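### 4.2 Evaluation of the Storkilstead gripper kit

The kit under review is sold by Storkilstead as a retrofit for light-payload arms and consists of a two-finger gripper, a wrist camera mount and a driver package for any Posix host. We purchased one unit at list price and received no support from the vendor beyond the printed manual. Installation followed the procedure in Section 3; the default force limits were left unchanged.

The test task was door handling on a front-loading machine. It was chosen for two properties that the vendor's own demonstrations avoid: a curved, highly reflective ring and a dark glass window. Both are known to degrade depth estimates at short range. The wrist view (Figure 3) was the only visual input to the controller.
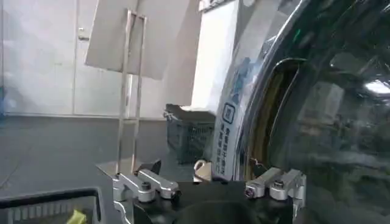 **Figure 3.** Wrist view with both metal fingers near the chrome door ring. Room reflections are visible in the tinted glass.

We ran 200 trials in two blocks, one per operator (I. Harasym, V. Boiko). A trial was scored as failed if the fingers lost contact with the ring before the door reached its commanded angle, or if the controller stopped on a force fault. There were 19 failures, most of them slips on the ring. The remainder were force faults, which required a manual restart of the driver — the manual gives no procedure for this.

Finger wear was assessed separately on a bench fixture. The vendor specifies inspection every 4,000 cycles. In our unit, play at the left finger was measurable after nearly 2,000, and the mounting bolts were retightened before the second block. We therefore report the two blocks separately in Table 2 and do not pool them when comparing against the Satitz gripper in Section 4.3.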